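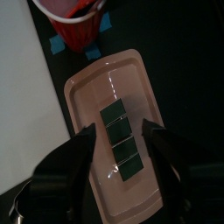 Wrist view, fingers open on either side of the tile row, pink tray.

Ticket 2626 -- Keltura gripper kit, wrist camera option
Opened 26 May 2018
Status: waiting on customer

Problem as reported: fingers stop short of full close on dark square tiles. Controller shows error 41 and the arm returns to home. Same program runs clean with white tiles.

Setup: Mohmand controller, firmware 52, stock fingers. Four dark green tiles in a row on a glossy tray, black tabletop. Blue tape around the cup, likely marking its position.

Tried so far:
Power cycle. No change.
Recalibrated finger travel. No change.
Raised the close timeout to 2000 ms. Error comes later, still 41.

Support reply: error 41 is a target lost fault -- the camera drops the tile edges during the close. Glare on the tray can do this, and so can dark parts. Please switch to a matte tray, turn exposure up one step and run the Ketetti edge test. Attach the log. If it still fails we will ship a replacement camera from Kovidow.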